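Chapter 4
Surfaces: How Cloth, Weave, and Pile Change the Way We See Color

What you will learn in this chapter
Why the same dye looks different on two fabrics
How pile, nap, and weave affect light
How to test a fabric before you commit to it
Key words: pile, nap, sheen, ground, hue, value

Run your hand across a velvet cushion, then run it back the other way. The color changes! One stroke leaves a dark trail and the next wipes it out, and you haven't added a drop of dye. Few things in textile study are as much fun to try for the first time, and you can do it in any fabric store (ask first, of course).

In the first three chapters we treated color as something that comes from dye. We mixed it, measured it, and matched it to chips. Now we add the other half of the story, the surface. A fabric with pile has thousands of short fibers standing up from its base. When they lean toward you, light slips down between them and the cloth looks deep and rich. When they lean away, light bounces off their sides and the same cloth looks pale. Deep blues and greens show this very strongly, and a teal cover will often carry light and dark streaks all over, with a paler patch where the surface has worn. 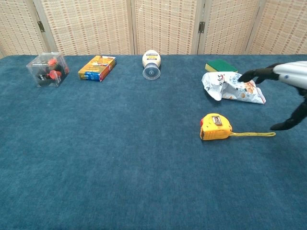 4.1 Flat weaves and patterned grounds

A flat weave has no pile to lean, so its color holds steadier as you walk past it. What you notice is the pattern made by the crossing strands. Small flecks of tan or reddish brown on a cream ground will blend into one warm tone from across a room, then break apart into separate marks as you come close. Weavers call this optical mixing, and it works with paper, cane, and grass as well as with yarn.

The Musgate sample book, which we use all through Part Two, holds 23 flat weaves and 18 pile fabrics. Turn to the Carum blue pages and compare the two swatches at the top. Both came out of one dye bath — the labels are correct, we promise — and yet most students call the pile swatch a full step darker.

4.2 Color next to color

Put something bright on a dark cloth and it seems to jump forward. Yellow and orange do this best on blue, their near opposite on the color wheel. Clear objects are trickier, as they borrow color from whatever lies under and behind them. Try a few things from your own desk on a plain blue cover, and move them around before you write anything down. 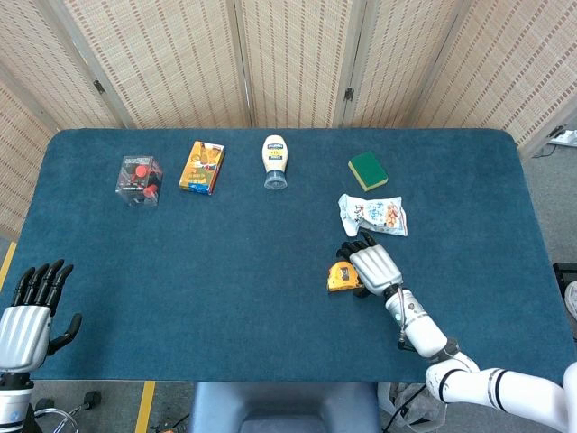

Figure 4.2 Bright packaging and a clear box on a blue-teal cover, with a woven screen behind.

Before you go on, set up your notebook for the Darden rub test on the next page. You will need two pile swatches, one flat weave, a desk lamp, and a sheet of white card. Rule 33 lines, leave the last column blank, and write the fiber content of each swatch at the top.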